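Jarnari — About Us
What we do, who we are, how we spend your money 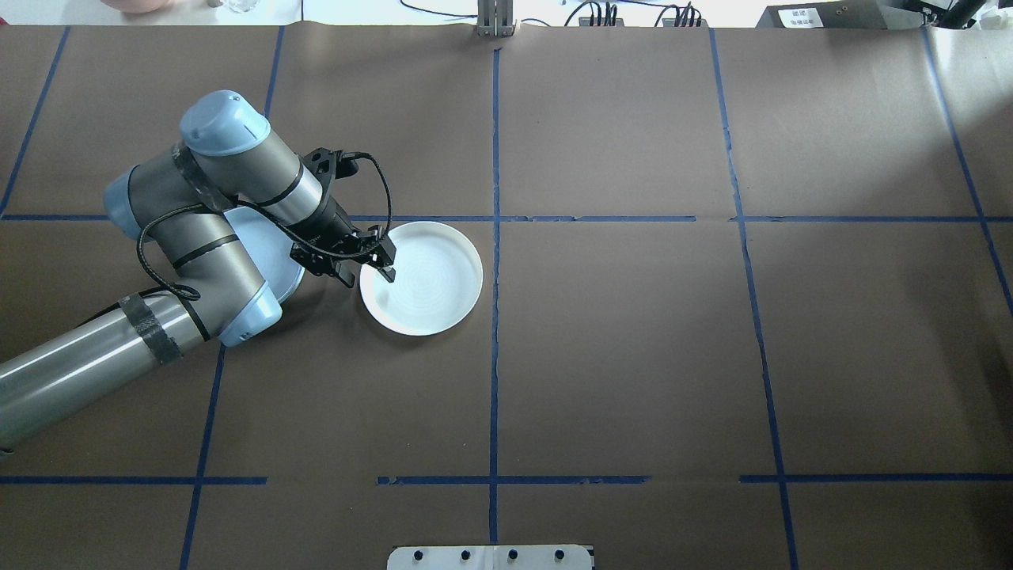 Jarnari helps small companies and school labs plan and buy robot equipment. That's the whole business. You tell us the job, the room and the money, we tell you what to get, what to skip and what it's going to cost you in year two. We don't make robots and don't take commission from people who do. Most of our planning happens at a bench, on the cheap stuff as much as the expensive stuff. Brown paper and dark blue tape, for instance. Marking out a table in big rectangles costs next to nothing and settles more arguments over reach than a week of reading spec sheets. Then an arm with a plain two-finger gripper, then a round white plate with a raised rim, and you start to see which line items are real. Plates are a good test part. Thin edge, wide, easy to buy more of.

How we got going

Beverley Dunstan started Jarnari after eleven years in purchasing, the last four of them buying automation for a food packing company. She kept a notebook of everything that got left off the original quote. Cables. Brackets. A second gripper. Somebody's time to learn the software. Electrician, twice. The notebook became a spreadsheet and the spreadsheet is still what we work from, it has 1,467 lines now and the notes column is the best part of it.

First client was a friend of a friend with a bakery supply business. One arm, one bench, one very tight number. Came in under. Second client came from the first and so on, we have never really advertised, which you can probably tell from this page.

To date, 70 equipment plans finished and handed over. Some of those ended in "don't buy anything this year" and we charge the same for that answer.

What you get from us

A plan. On paper and as a spreadsheet you can change yourself. It has the equipment list with at least two options for the main items, the room layout, a month by month spend, training hours, spares, and a page called What Could Go Up. Read that page first please. People read it last and then call us.

We also sit in on vendor calls if you want. Sometimes we just listen. Beverley asks about lead times for replacement parts in every single call and writes down how long the pause is.

Bench time is included in the Full plan and extra in the Short one. You send us the items you need handled, or bring them, we lay out your table at full size and work through the moves. Bring the awkward ones. Everyone sends their nicest box. We want the lid that sticks and the bag that slumps.

How pricing works

Short plan — fixed fee, one bench or one cell, done in 3 weeks. Good for schools and for anybody who already knows the arm they want and needs the rest of the list.

Full plan — fixed fee agreed up front, up to four cells, site visit, bench time, vendor calls, and one free revision within the year.

Budget check — send us a quote you already have. We mark it up and send it back. Usually takes two days, longer in December when everyone is trying to spend what's left.

No percentage fees. We looked at it, and getting paid more when you spend more seemed like a bad idea for a company that does budgets. Travel is at cost.

Stuff we see left out of budgets

Putting this here as people ask and it saves a phone call.

Table and mounting. The arm is quoted, the thing it bolts to is not. A fixture plate with the wrong hole spacing is a small part and a long wait.

Cable runs. Look at how much cable comes off even a simple gripper, then add power, network and whatever else sits at the back of the table. Budget for clips, sleeves and an afternoon. Allow for the cable moving with the arm too, not only for where it sits when everything is parked.

Gripper fingers. They wear. They also turn out to be the wrong shape for the next product. We put two spare sets in every plan.

Consumables. Tape, paper, test parts. Small money but it needs a line or it comes out of someones pocket.

Floor space around the bench, for a person to stand and reach in with the arm stopped. Not a purchase but it can force one, usually a smaller table.

The second year. Support renewals, software seats, a new person to train. If your quote has no second year it is half a quote.

Who we've worked with

Lonent, a tableware rental company. They wanted a big sorting line, budget was approved and everything. We spent a while at the bench with their plates and the plan came out as two small cells with room for a third. They bought one, ran it a season, then bought the second. 261 separate items on that list, down to the feet on the tables. Still our favorite job probably.

Bilgin, a lab supply distributor. Came to us with a quote from a reseller for a budget check. Nothing wrong with the arm. The quote had training in it for a single operator and they run two shifts. Got that fixed before anyone signed.

Stidivard, a technical high school. Short plan, grant money, had to be spent by a certain date and not a dollar over. Their instructors wanted equipment students could take apart and put back, so we weighted the list toward parts that are easy to reorder and left out a pricey vision add-on they can get later. They went with the smaller bench in the end and used the diference for spare fingers and a second e-stop.

We'll put you in touch with any of the three if you want to ask them how it went. They're nice about it but ask in advance.

The team

Small. Beverley runs the company and does all the vendor calls. Two planners split the plans between them, one mostly schools, one mostly light industry. A bench tech, half time, who builds the layouts and keeps the parts shelf. An office manager who knows where your invoice is. If you call before 9 am you'll get the bench tech, and he will tell you what he thinks of your gripper.

We're not hiring planners right now. We might be looking for a second bench tech next year, send a note if you like that sort of work. No degree needed. You should be patient and okay with re-taping a table because someone changed their mind about it.

Things we don't do

Installation. Safety sign-off — you need a qualified person on site for that and we put the cost of one in the plan. Anything that drives on a road. Used equipment, mostly, though we will look at a used quote if you've got the service records to go with it.

Getting started

Email or call, either is fine. It helps if you have: what you want moved and how often, a rough sketch of the room with measurements, your top number, and the date the money goes away if there is one. Don't worry about picking an arm first. If there's a top number you can't tell us then tell us a range, we can work with a range.

First call is free and runs half an hour. We'll say on that call wether a Short plan is enough. Full plans are booking six weeks out at the moment, budget checks can usually go straight in.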